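### 3.2 Student sessions

Each of the nine students in the Tredgate course recorded packing tasks at home with a pair of hand-held grippers.
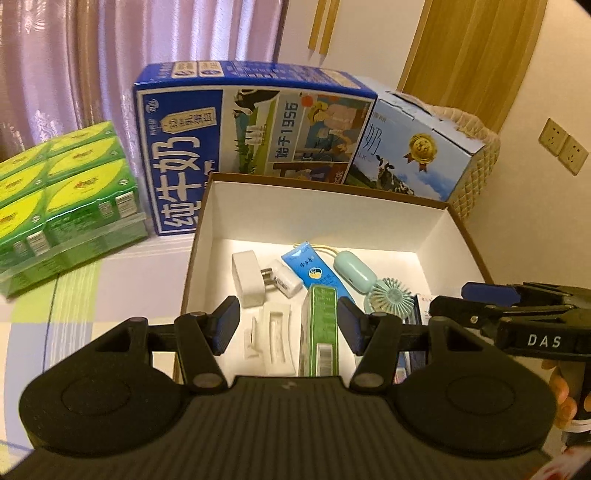
**Figure 3.** Packing task with two hand-held grippers.

Small objects gave the students the most trouble. Leite and Liao sorted the 565 failed grasps by object shape. Rounded items such as the light blue earbud case in Figure 3 were put in one group, and flat packages in another.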